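Fleece throws as quilt backing, who's converted?
Wekilport Crafters Board > Sewing and Quilting

rirnar_stitcher
Feb 21, 2025
OK I have to gush for a minute. I finished my first quilt with fleece on the back instead of batting plus cotton, and I am never going back!

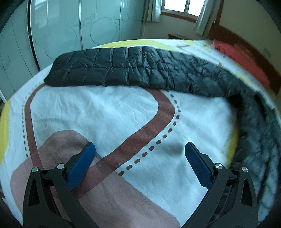 I did a twin size for my nephew in December and the whole thing went together in two weekends. No batting, no basting spray, just the pieced top, the fleece and a walking foot. It drapes so nicely and it's heavy in that good sleepy way. I paid 40 dollars for everything, thread included. Has anybody here tried it on a bigger quilt? I'm itching to do a queen.

bobbin_and_brew
Yes! I've done three queens this way and love them all. Lengthen your stitch to 3.5 and go slow at the seams. Also buy the fleece a good bit bigger than the top — it creeps.

oldthimble
I'll be the grump. Fleece is great for a couch throw, but I wouldn't put it behind a top I spent months on. Mine pilled after one winter and the cotton shrank while the fleece didn't. The top looked like a raisin.

rirnar_stitcher
Oh no, did you prewash the cotton? I washed mine twice on warm first and so far it's flat as can be.

oldthimble
Once, on cold. So that may be on me. The pilling isn't though.

nemcombe_nan
Pilling depends so much on the fleece. The bargain bin stuff at the Nemcombe market goes fuzzy fast, but anti-pill holds up beautifully. I have one that's had up to 200 washes (grandkids, dog, you name it) and it still looks good. Low heat in the dryer, no fabric softener.

bobbin_and_brew
Seconding no softener. And keep the iron away from the back!! I melted a perfect little triangle into one.

kongquilts
I'm with oldthimble on heirlooms, but for kids' quilts fleece wins every time. Rirnar, are you quilting yours in straight lines? I tried loops and got puckers all over.

rirnar_stitcher
Straight lines, four inches apart, starting from the middle. Loops scare me! Going to cut for the queen tonight — I'm thinking flying geese in greens.

oldthimble
Flying geese on fleece. Well, post it when it's done, I do want to see it.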